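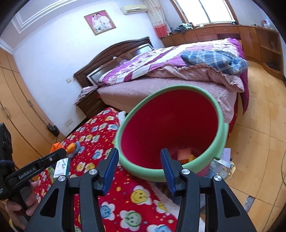

Where do small belongings go in a bedroom when the beds take up most of the floor?

Most of them go on the beds during the day, and many are gathered into an open container such as a basin, box or basket when the bed is needed for sleep.

4.2 Beds as daytime surfaces and the use of open containers

The previous section dealt with fixed storage, meaning wardrobes, chests, nightstands and shelves. The present section deals with what is kept outside it. The Flodham and Kenstead surveys together covered 141 bedrooms and listed 1,752 loose items. An item was counted as loose if it could be picked up with one hand and was not inside a closed drawer, cupboard or bag. Bedding in use on a bed was left out of the count, but folded or heaped bedding was kept in, as were towels. Of the loose items, 744 were on a bed or mattress at the time of the visit. No other kind of surface held as many. Nightstands came second and window sills third, and the floor held fewer items than either of the two field teams had expected.

The high figure for beds has a simple physical basis. In a room with two beds, or with a double bed and a mattress laid in front of it, the beds are the largest flat areas at a convenient height. They are soft, so things can be dropped on them. They are also reached from more than one side. A nightstand offers a much smaller area, and its top tends to be taken up early by one item that then stays there. In our visits this was most often a lamp or a folded cloth.

Figure 4. Bedroom with a low bed or mattress in the foreground and a double bed behind. A round basin with a mint-green rim and red interior holds a small orange box and a yellow object. A folded white towel and other small items are on the red blanket; a blue plaid cloth is on the double bed.

Figure 4 gives a case in which most of the points made in this section can be seen together. The low bed carries a red blanket printed with smiling flowers, and on it are an orange and grey toy, an orange cloth item close by, and a small white card or package with blue printing. The white towel is folded, while the plaid cloth on the larger bed is crumpled. Under our scheme the two are coded differently, as "set down" and "left" (see 3.4), although both are pieces of cloth on a bed. The nightstand beside the dark wooden headboard also has a folded cloth on it, and would be coded as in use.

4.2.1 Coding of contained and uncontained items

Items inside an open container were coded as contained, whatever the state of the container. A basin on a bed therefore yields three or more entries: the basin itself, which is loose and on the bed, and each thing inside it, which is contained. Atallah, who drew up the first version of the scheme for Kenstead, had treated a container and its contents as one item. The rule was changed after the two teams compared sheets for the same seven rooms and found that nearly all of their disagreements came from containers. Under the single-item rule a basin with two things in it scored the same as an empty one, and a room could be made to look tidier on paper by nothing more than pouring its loose items into a bucket.

The revised rule has its own weakness. It depends on the observer being able to see into the container from a normal standing position. Deep boxes were a problem throughout. Where the contents were partly hidden, observers recorded what they could see and marked the entry with a plus sign. They were told not to move anything. Entries with a plus sign are included in the totals as a single item each, so the number of contained items given here is a lower bound.

Partly hidden contents are also difficult to name. The yellow object in Figure 4 lies behind the rim of the basin and is entered under "small object, type not known". That category was used more often for contained items than for any others, and it should be kept in mind when reading the breakdown by type in Table 6.

4.2.2 Why basins

The survey sheet offered five kinds of open container: basket, box, tray, basin and other. We had expected baskets to be the most common. In Flodham they were, but in Kenstead basins came first by a clear margin, and several rooms had more than one. Morin's interviews with residents offer two explanations, which do not exclude each other.

The first is that a basin is already in the house. Residents rarely described having bought a container for the purpose of collecting small things. They used whatever came to hand, and a wash basin that had been replaced by a newer one was often to hand. The second is the shape. A round basin has a wide mouth and low sides, so that things can be dropped in from any direction and found again by looking. It stands well enough on a mattress, where a tall box tips over. Against this, several residents complained that a basin does not fit on a shelf or push up against a wall without wasting space, and that it has to be moved again as soon as someone wants to lie down.

This last remark points to a difference between baskets and basins that the counts do not show. Baskets tended to have a fixed place, usually on the floor beside a wardrobe. Basins moved. They were brought to the bed, filled, and carried off, and in the repeat visits the same basin was seldom found in the same spot twice. We therefore treat the basin as a means of transport as much as a means of storage — a view that Subramaniam had already put forward in her notes on the pilot rooms, and which we were slow to take up.

4.2.3 Cloth items

Cloth makes up a large part of what was found on beds, and it raises a question of definition that small hard objects do not. A blanket spread over a mattress is bedding. The same blanket hanging down one side may be bedding that has slipped or may have been put there to be out of the way. Observers were asked not to decide between these. Any blanket, quilt or sheet that covered at least part of the sleeping area was counted as bedding in use and left out, while separate cloths lying on top were counted.

Applied to the double bed in Figure 4, the rule leaves out the pink and purple floral quilt, the pink fitted sheet below it and the magenta blanket that hangs down the right side. It counts the plaid cloth. A reader might fairly object that the plaid cloth could itself be a light cover. We accept the objection, and note that the rule was meant to be easy to apply in the same way by different people, which required some loss of sense in single cases.

Towels were simpler. A folded towel on a bed was nearly always described by residents as being on its way somewhere, either to a bathroom or to a drawer. Zacharias has suggested that such towels be taken out of the count of untidy items altogether, as they mark a job under way. We have kept them in for the present paper so that the totals can be compared with those of the earlier Gauthier rooms, where no separate code for folded items was used.

4.2.4 Time of day

Visits were made between mid-morning and late afternoon. Rooms seen before midday had more items on the beds than rooms seen after it, and the difference was larger for cloth than for hard objects. Toys ran the other way and were more common on beds in the afternoon. No visits were made in the evening, when according to the interviews most clearing takes place. The figure of 744 items should be read as a daytime figure only, and it cannot be used to say how much remains in the room overnight or where it goes.

One Kenstead household kept a written record of evening clearing for us over the course of December. Its entries are short but consistent. On most evenings the low mattress was cleared first and the double bed second, and small things went into one container which was then set on the floor at the foot of the bed. On Wednesday entries the container is noted as having been emptied. We place no weight on a single household, but the order of clearing agrees with what Villa found by interview in the Brarndale flats, where the lower of two beds was also dealt with first in homes with young children.

4.2.5 Effect on the tidiness score

The score defined in section 3 gives each loose item a weight according to where it is and whether it is contained. Contained items are given half weight. Under this setting, moving every loose item on a bed into one basin lowers the score for those items by half but adds the basin at full weight. For a bed with a single loose item, fetching a container makes the score worse. With two items the change cancels out, and with three or more it improves. We consider this reasonable. It agrees with what residents told us about when they would bother to fetch a container, although few of them put a number on it.

Changing the weight for contained items alters the order of rooms in the middle of the range but has little effect at either end. The full set of rankings under the other weights we tried is given in the appendix, with the rooms listed by survey and then by floor area.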